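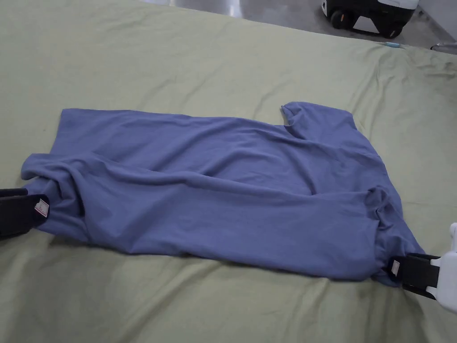
J'ai appris à plier un tee-shirt à un âge où d'autres ont déjà remboursé leur maison. Avant, je possédais une méthode, transmise par personne, qui consistait à poser le vêtement sur une chaise jusqu'à ce que la chaise disparaisse. Puis j'ai déménagé, la chaise n'a pas suivi, et il a fallu s'intéresser à la question. Prenez un tee-shirt bleu à manches courtes, en jersey, étalé de travers sur un drap vert sauge, tenu par les deux bouts : tout le problème est là. C'est mou et plein de vagues, ça a une manche qui se dresse comme une oreille, et l'extrémité gauche s'enroule sur elle-même pendant qu'on s'occupe de la droite. Une chemise, au moins, a un col. On sait où est le haut, on peut discuter. Le tee-shirt, lui, n'offre aucune prise morale.

J'avais commencé par lire. La littérature sur le pliage est abondante et d'un sérieux qui fait un peu peur. Il y a l'école du tiers, l'école du rouleau, et l'école du pliage vertical, dont les adeptes rangent leurs tee-shirts debout dans le tiroir comme des dossiers fiscaux. J'ai même acheté une planche à plier de marque Letuvex, trois volets de plastique blanc qu'on rabat l'un après l'autre avec un claquement de boîte à pizza. Elle a servi 2 semaines. Elle tient aujourd'hui derrière le radiateur, où elle cale parfaitement le tuyau, et je n'ai pas à me plaindre de la dépense.

Restait la question de la surface. Sur un lit, le matelas s'enfonce dès qu'on s'appuie et le tee-shirt glisse vers le creux. Par terre, on a mal aux genoux et le chat arrive. La table de la cuisine a pour elle d'être dure et à bonne hauteur, mais elle a contre elle la confiture. J'ai donc adopté le grand plan couvert d'un drap, et je n'en démordrai plus : le coton accroche un peu le coton, l'ourlet reste où on l'a posé, et on peut étaler les manches sans les voir repartir. Il faut seulement de la place, beaucoup, ce que mon deux-pièces de la rue du lavoir ne fournit pas. Dans une grande salle, tout devient simple. J'y ai plié mieux en un après-midi de décembre qu'en un hiver entier chez moi, et je n'exclus pas que le talent soit une affaire de mètres carrés. 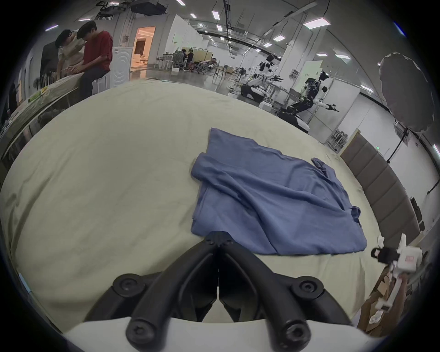

Le bleu, étalé sur son drap pâle. Au fond à gauche, la machine à laver.

La machine, parlons-en. Avoir un hublot à quelques pas de l'endroit où l'on plie, c'est un luxe que je n'avais pas mesuré. Chez moi, le linge descend deux étages dans un sac, remonte dans le même sac, et passe la nuit dedans parce que je me suis assis « cinq minutes ». Le lendemain il a pris la forme du sac. On peut alors plier tant qu'on veut, on obtient un rectangle froissé, à peu près aussi présentable qu'une carte routière qu'un enfant aurait repliée. J'ai longtemps accusé la lessive. J'utilisais de la Cimis, parfum « matin de lin », puis je suis passé à la Celtis, parfum « brise », et les plis sont restés les mêmes, avec une odeur différente. Le bidon annonce 88 lavages. À mon rythme, je le léguerai.

J'ai donc changé de doctrine. On sort le linge tout de suite, on secoue chaque pièce une fois, fort, et on étale. Secouer est la seule étape que j'aime vraiment. Il y a un bruit de voile, on se sent compétent, et le voisin du dessous croit qu'on fait du sport. Ensuite seulement viennent les ennuis.

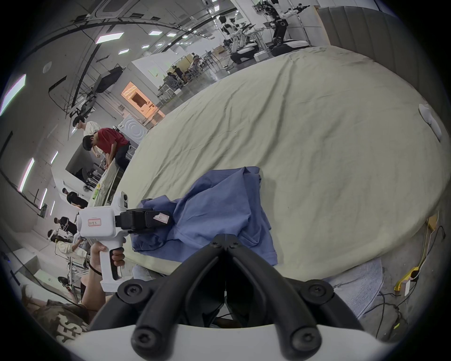
Les ennuis, ce sont les manches. Toutes les explications que j'ai lues les expédient en une demi-phrase : « rabattez les manches ». Rabattez-les où ? Une manche courte est trop petite pour se plier et trop grande pour se faire oublier. Si on la ramène vers le centre avant de rabattre le côté, elle fait une bosse. Si on la laisse partir avec le côté, elle dépasse en bas, comme une langue. J'ai tranché pour la première solution, et j'aplatis la bosse du plat de la main, avec une autorité que je n'ai nulle part ailleurs dans ma vie.

Il y a aussi l'ourlet, qui ne tombe jamais en face de rien. On part d'un vêtement que l'on suppose symétrique et l'on découvre, une fois qu'il est à plat, qu'un côté est plus long que l'autre. Les tee-shirts vrillent au lavage, paraît-il. Le mien, acheté chez Tesfamariam, une petite boutique en bas de la côte où l'on vend aussi des réchauds et des bottes, avait tellement tourné que la couture latérale me passait sur le nombril. On peut tirer dessus. Ça revient. Je conseille de plier en fonction de l'ourlet et de laisser la couture vivre sa vie.

Pour ceux que cela intéresse (je sais que vous êtes au moins 7, je consulte mes statistiques), voici comment je procède maintenant. Tee-shirt à plat, face contre le drap, encolure à gauche. On lisse depuis le milieu vers les bords, sans quoi on ne fait que déplacer les vagues. On rabat un côté jusqu'au tiers, manche ramenée, puis l'autre par-dessus. On remonte le bas en deux fois. On retourne le tout et on ne le regarde pas de trop près.
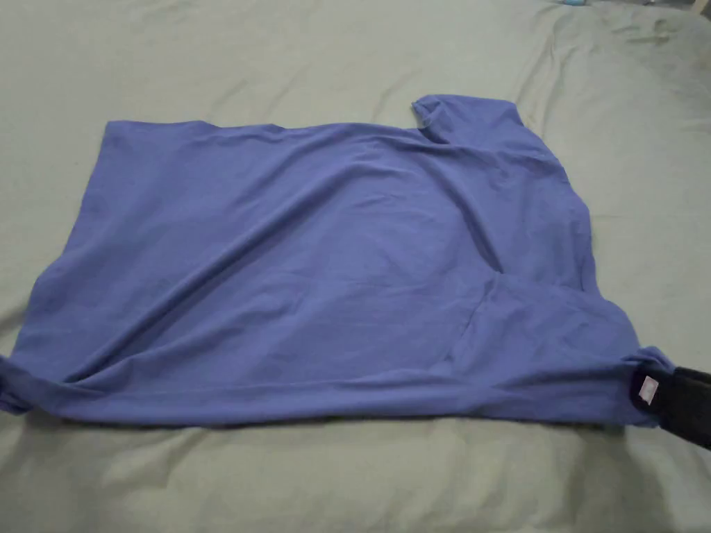 Le moment délicat est celui du deuxième rabat. Le premier pan ne demande rien à personne, mais le second tire dessus en passant, et tout ce qu'on avait lissé se remet à onduler vers le coin. La tentation est grande de recommencer. J'ai recommencé, au début, jusqu'à quatre fois pour un même tee-shirt, celui des pyjamas en plus, que personne ne verra. À présent je pose la main bien à plat sur le premier pli, je compte jusqu'à deux et je rabats d'un geste. C'est moins beau que dans les livres. Ça tient dans le tiroir.

J'ai fait un calcul idiot, un soir, au lieu de m'occuper des chaussettes. À raison d'une dizaine de hauts par semaine, cela donne environ 534 pliages par an, si l'on compte les pulls et qu'on triche un peu sur les vacances. Je ne sais pas quoi faire de ce chiffre. Je l'ai noté sur le frigo, entre le numéro du plombier et une recette de soupe au potimarron.

Pour les draps-housses, ne m'écrivez pas. Je les roule en boule, je ferme la porte du placard avec le genou et je vais dîner.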